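打印本页 | 用电子邮件发送

哈里斯社区阅览空间(Harries)改造项目进展报告

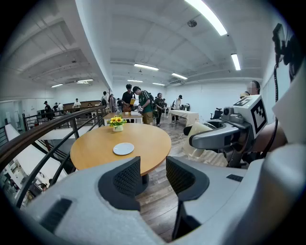
提交对象:Tradano 基金项目管理处
报告人:Vesna Petek
日期:2022年5月6日

本报告说明二层阅览与交流区自二月开工以来的进展、经费使用情况以及下一阶段安排。一层的工作另有报告,本文只在涉及楼梯和采光时提及。

一、已完成的工作

二层的家具布置已基本到位。靠近栏杆一侧放圆桌,木质桌面,深色底座,供两三人交谈或临时翻阅使用。圆桌后面是白色桌面、木腿的长桌,供需要摊开图册和资料的读者使用。原方案是把长桌靠墙放,试摆之后发现读者只能坐一侧,于是改为现在的位置,桌子两边都能站人,也都能取放东西。

圆桌上放了一小盆黄色的向日葵,花盆为白色。我们在申请书里没有列绿植这一项,费用从布置杂项中支出,金额很小,已附收据。桌面中央留有一个白色圆垫,其余位置不再摆放固定物品。

地板保留原有木地板,未更换。开工前曾请 Sandik 的人员来看过,他们的意见是局部打磨后重新上油即可,不需要整体翻新。打磨和上油在二月完成,这一项比预算节省,余款转入照明。

楼梯口的深棕色木扶手和黑色金属栏杆也予以保留。松动的栏杆共有6根,均已重新固定。扶手转弯处原有一段漆面磨损,已补漆,颜色与旧漆略有差别,近看能看出来,不影响使用。从二层透过栏杆可以看到楼下一层,两层之间没有加隔断。申请阶段曾有人提出加装玻璃,我们仍然建议不加,理由是采光和通风都会受影响。

二、使用情况

二层目前为试开放,没有办理正式借阅手续,读者可以自行取书在桌边翻看。从登记本看,试开放期间共有40人次留下了意见。提得较多的是以下几点:

长桌好用,但椅子不够。有读者习惯站着看书或者俯身在桌上看资料,时间稍长就会累。

背包没有地方放。不少人背着包站在桌边,转身时容易碰到别人。我们准备在墙边加一排挂钩,高度兼顾成人和中学生。

希望长桌上有固定的收纳盒,放便签和铅笔。目前用的是临时找来的盒子,大小不太合适。

傍晚光线偏暗。这一点与照明工程延期有关,见第四部分。

另有几条意见涉及开放时间和一层卫生间,已转交相关人员,不在本项目范围之内。

三、经费

本期支出合计3,613欧元,包括地板打磨上油、栏杆固定及补漆、圆桌和长桌的采购与运输,以及上文所说的布置杂项。桌子由 Diltance 供货,比约定时间晚到,对方免收了运输费中的上楼部分。

下一期预计需要1,000欧元,用于添置椅子、挂钩和收纳盒。这笔款项在原批准的预算之内,不需要追加。票据复印件按顺序编号,随本报告一并寄出。

四、延误与问题

照明工程未按计划完成。原定的吊灯型号停产,供货方提供的替代型号尺寸偏大,挂在圆桌上方会挡住站立者的视线。我们退回了样品,正在比较另外两种。在此之前二层继续使用旧灯。

圆桌与扶手之间的通道偏窄。有人坐着的时候,另一个人需要侧身才能通过。处理办法是把圆桌向长桌方向挪一点,但两张桌子之间的距离也要留够,需要现场再量一次。量完之后会在地板上做小的定位标记,方便清洁后复位。

书目分类的工作进度较慢。捐赠的图书里有一部分版本重复,还有一部分没有书号,需要逐本录入。

五、下一阶段安排

1. 确定灯具型号并安装。
2. 采购椅子,优先选可以叠放的。
3. 安装挂钩,更换长桌上的收纳盒。
4. 调整圆桌位置,复核通道宽度。
5. 完成剩余图书的录入,之后二层转为正式开放。

请管理处在收到报告后确认两件事:第一,地板一项的余款转入照明是否需要另外签字;第二,正式开放前是否安排人员到现场查看。如需查看,请提前告知,我们会把施工时间错开。

Vesna Petek
哈里斯社区阅览空间改造项目

本网站使用 Cookie 以改善浏览体验。继续浏览即表示您同意我们使用 Cookie。[接受] [了解更多]

联系我们 | © 2022 Harries 社区阅览空间 版权所有 | 返回顶部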